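Filed under: Tokens & Rewards

Last updated June 2, 2018

Drukport has moved its loyalty token, Arkum, out of closed testing. Cafes that join pay no listing fee until the public sale ends. So far 1,076 wallets are open, and each purchase earns 4 Arkum.

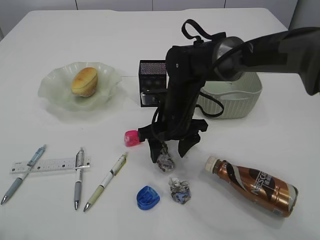
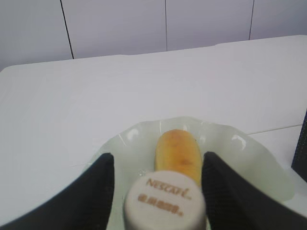 Tokens can be swapped for Pichon credit after 30 days. A Fekus listing is planned.

Comments (2)

Is the April whitepaper still valid?

My 19 tokens haven't shown up yet.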